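4. Caring for the table top and using the bowl rack

This section is for the butcher-block tables from Lorar and the small wooden rack that comes in the same box. Please read it to the end before you put the table in the kitchen. If you rent the table from Gutorent, the same rules apply, and the oil is included in the delivery.

4.1 Before the first use

1. Wipe the top with a soft cloth and a little warm water. Do not pour water on the wood.
2. Dry it at once with a second cloth, always along the planks.
3. Put on a thin coat of Neltau oil. One coat needs 10 ml, not more.
4. Wait 13 hours before you place anything on the top.

Note: The planks are different in colour, from pale cream to pinkish brown. It is natural wood and not a fault. The colours come a little nearer to each other after some months, but they will never be the same.

4.2 Placing the rack and the bowls

1. Put the rack on the table with its feet flat. If it rocks, turn it around and try again.
2. Set the rack lengthwise, so that you can reach both ends of it.
3. Place wide bowls first. A bowl with a scalloped rim should stand with its base fully on the wood, because the rim is the part that chips.
4. Keep the bowls you use every day on the table top, near the front. 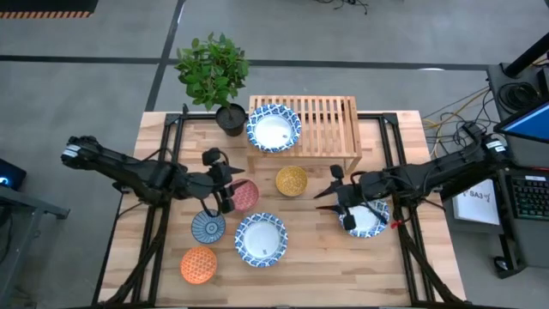 Blue-and-white bowls and coloured ones can share the table without problem. I keep the blue-and-white ones for serving and a pink one for small things like garlic or lemon peel, but this is only my habit. What matters more is the base. Some bowls have an unglazed ring underneath, and it scratches the oil coat when you push the bowl sideways. Lift the bowl, do not slide it.

Caution: Do not load the rack with more than 2 kg. The joints are glued and have no screws.

Caution: A plant pot on the table must have a saucer. Water under a pot leaves a dark ring in the wood, and it goes deep. I had to sand one such ring for over an hour.

4.3 If the top is stained

1. Rub the place gently with 300 grit paper, along the planks.
2. Remove the dust with a dry cloth.
3. Oil only this place, then wait as in 4.1.

For deeper marks, write to the Ristić workshop and add the colour of the darkest plank to your message - they will match the filler to it.

Text: Marin Janevski. Last changed July 13, 2018.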